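Rinau completes interior refit of Cillora apartment building

Work covers 28 units and shared corridors; handover set for August 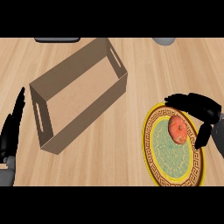

Nanico, which owns the building, said in a statement that the main requirement was storage, and that the earlier layouts lost too much floor area to hallways and boxed-in pipe runs. It added that tenants had asked for closets deeper than the existing ones.

Rinau, the interior design contractor, replaced the original partition walls in 28 apartments at Cillora. The standard unit measures 83 square meters. The revised plan moves the kitchen to the window side and combines the former hall and dining area into one room.

Each apartment has a full-height storage wall between the living room and the main bedroom. Shelf depth is 28 inches on the bedroom side. Doors are hung on concealed hinges and finished in matte paint. Ceiling lighting is recessed and split into two circuits, with separate dimmers for the kitchen and the seating area.

Floors are oak plank laid over an acoustic underlay. Bathroom tile was supplied by Lungu in a single size and two shades. Existing radiators were kept, stripped and repainted.

Corridor work includes new wall panels, door numbers and mailboxes. The elevator lobby on each floor will be painted last, after furniture deliveries end.

Unit 101 has been furnished as a show apartment and may be viewed by appointment from 10 a.m. Floor plans and finish schedules are available from the Rinau project office on request.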